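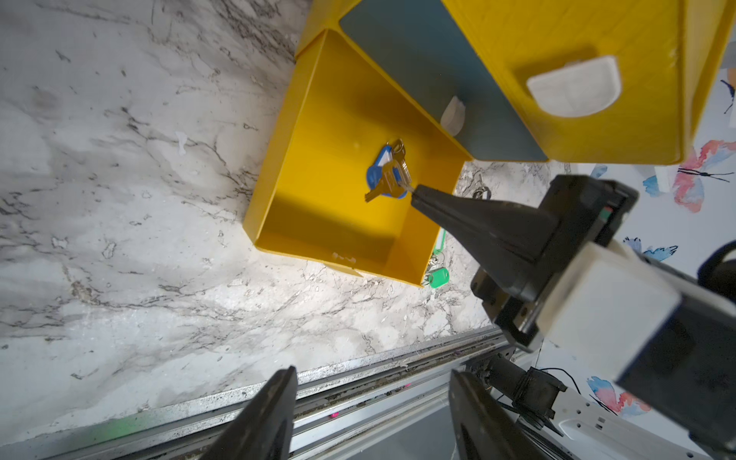 I'd wanted to talk to the owner of Brodo for ages, mostly because I've eaten far too much soup there after coming down off the hill. It's a nine-table place at the bottom of the Drestatum trail, and she runs the three rooms upstairs as well. She agreed to give me half an hour before lunch, which became two hours (and two bowls, my fault entirely).

She bought the building after one wet August vacation. "We only came for the lake," she told me. "It rained all week and I read the real estate ads out of boredom. That was my mistake."

The trail climbs 2,102 feet, and she's walked it more times than she cares to remember. I asked what visitors get wrong. "Shoes," she said, before I'd finished the question. "And they start at noon! Go at six. You get the whole ridge to yourself and you're back here when the bread comes out."

Rooms are $54 a night midweek, with breakfast, and I honestly thought I'd misheard. She shrugged. "They're small. The pipes knock. I'm not charging city money for knocking pipes."

We got onto the old Hettiarachchi ferry, which she still misses. "You could have coffee on deck and be across before it cooled. Now everyone drives the long way and gets here grumpy."

Would she ever sell? She looked out at the parking lot for a bit – it was filling up by then – and said she gets asked every summer. "Ask me in February, when it's dark at four. You might get a different answer." Then somebody wanted the check, and she was off.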